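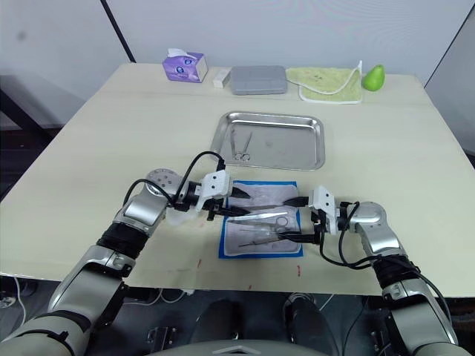 Two arms over a blue-edged drape

Morning, everybody! I'm Simone Evangelista, I look after road testing at Lundside, and I get to talk about my favorite thing on four wheels: the Vieira wagon.

Start with the trip. Wudport to Dotton and back, 398 miles, with 2 adults, a dog and way too many bags. Pause for the map.

Cargo. Fold the rear seats and the floor goes completely flat - I slept back there in July and I'd do it again! Mention the low load lip, the dog loved it.

Engine next. 155 horsepower doesn't sound like a lot, and on the long climb out of Dotton you do hear it working. Around town it's quick and smooth, and the brakes are easy to get used to.

Gripes (be fair): wind noise by the mirrors, and the rear cup holders are tiny.

Towing slide. Up to 2 bikes on the hitch rack, tailgate still opens. Then questions - ask who here drives a wagon.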